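**Chamado: Maltstead, central multimídia reinicia sozinha e perde o pareamento**
Aberto em 02/03/2021
Status: em observação

Oi, pessoal! Voltando com novidades do meu Maltstead, aquele que apaga a tela no meio do caminho e volta como se tivesse acabado de sair da concessionária (idioma errado, relógio zerado, celular esquecido, tudo). O carro está com 1,000 km desde a última revisão e o problema começou pouco depois dela.

O que eu já tentei, na ordem:

- reset pelo botão de volume: resolveu por 2 dias
- apagar todos os celulares da lista e parear de novo: nada
- trocar o cabo USB: nada
- atualizar para a versão 158 do sistema: piorou! Agora reinicia também quando engato a ré

O Tsung-han Pan, do suporte da Clurkport, me respondeu pedindo para medir a tensão da bateria na partida e conferir o aterramento atrás do painel. A tensão está normal, medi com o carro frio e depois de uma volta no bairro. Faltava o aterramento, e aí fui eu desmontar acabamento no sábado, com um medo danado de quebrar presilha.

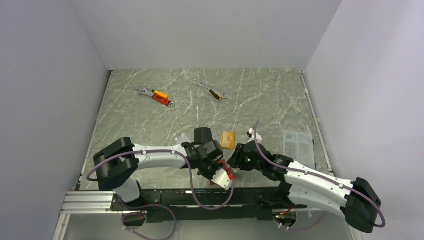 O ponto de terra da central fica preso na travessa metálica, do lado do passageiro, e o meu estava girando com a mão. Com a mão, gente! Limpei o terminal, passei uma lixa fina e apertei de novo. Para isso, uma chave ajustável igual a essa de cabo laranja-avermelhado até serve, mas o espaço é apertado e quem tiver uma chave fixa curta vai sofrer bem menos.

Rodei 260 km depois disso e tive um único reinício, bem na hora de ligar o ar no máximo. Ou seja, melhorou muito, só que ainda não dá para fechar o chamado.

**Resposta de King-fai Man (Clurkport):** "Pode ser o conector principal da central. Retire, veja se há pino recuado e mande o código que aparece no menu de serviço."

Vou fazer isso no fim de semana e posto o código aqui. Alguém sabe como entra no menu de serviço na versão 158? O atalho antigo não abre mais.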